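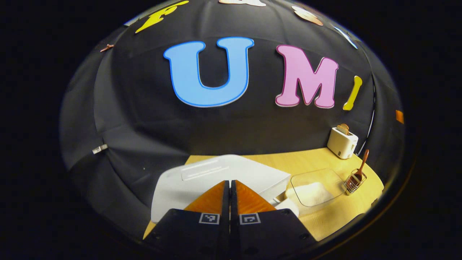 Sumaiya Roy

Armyworm relief for smallholders: frequently asked questions

Updated 6 Sep 2025

These are the questions farmers and local groups in Tonham district have asked us most often since the fall armyworm outbreak was confirmed in June. If your question is missing, ask at the Tonham field office or speak to your ward extension officer.

Who can register for the relief program?

Any household in the district that farms 12 acres or less and planted maize, sorghum or millet this season. You do not need to own the land. Tenants and sharecroppers can register with a note from the landholder or the village head. Only one registration per household is accepted.

What does a registered household get?

Each household gets one seed pack for replanting, enough for half an acre, and a cash payment of $56. Households with confirmed damage to more than half their crop also get a monthly food ration until the next harvest. The ration is maize meal, beans, oil and salt.

How many households are covered?

The current budget covers 4,000 households. The first list has 819 names on it, all from Rukadham and the villages along the river, where the damage was reported first. Other wards are being added as field checks are finished.

My field was damaged but I am not on the list. What should I do?

Report it to your extension officer. An assessor will visit, look at plants in several parts of the field and fill in a form. Please do not clear or plow the field before the visit. If you have to clear it because you are replanting, leave a strip ten paces wide along one side.

The assessor said my damage was below the limit. Can I appeal?

Yes. Appeals go to Remo Sorrentino at the Tonham office and must be made within 14 days of the visit. Bring your copy of the assessment form. A second visit is made by a different assessor, and the result of that visit is final for this season.

How is the cash paid?

By mobile money, to a number registered in the name of the head of household or their spouse. If neither has a phone, payment can be collected in person at Tonham or Rukadham with an identity card. Nothing is deducted from the payment. Anyone who asks you for a fee to be put on the list should be reported to the office.

Which seed is in the pack?

Short-season maize in the lower wards, sorghum in the upper wards. You can ask for cowpea in place of either one when you register. The seed is treated, so it must not be eaten or fed to animals.

How do I know it is fall armyworm?

Look inside the funnel of the plant in the early morning. The larva has a pale upside-down Y on its head and four dark spots in a square near the tail. Ragged holes in the leaves and wet, sawdust-like droppings in the funnel are the usual first signs. Stem borers can leave similar holes, so show a larva to your extension officer if you are unsure.

Will you spray my field?

No. Spraying is handled by the district, and only in places where trained teams find young larvae in large numbers. Once the larvae are big and deep in the funnel, spraying does little. On small plots, picking by hand and crushing the egg masses twice a week is worth the work.

Is it safe to eat maize from a field that was sprayed?

Ask the team leader for the waiting period, which depends on the product used. It is also written on the card left with the village head. Keep livestock off the field for the same period.

Are other organizations involved?

The Karunaratne Trust is paying for the seed. The Kirniritz cooperative is lending its storehouse and two trucks. Assessors are hired locally, and 190 people have been trained so far.

When is seed handed out?

Dates are posted at each ward office a week ahead. Bring your registration slip. If you can't come, someone else may collect for you with your slip and their own identity card.

What happens if the rains fail again?

The food ration can be extended by up to two months if the district declares a drought. The cash payment is made once only. We will update this page if that changes.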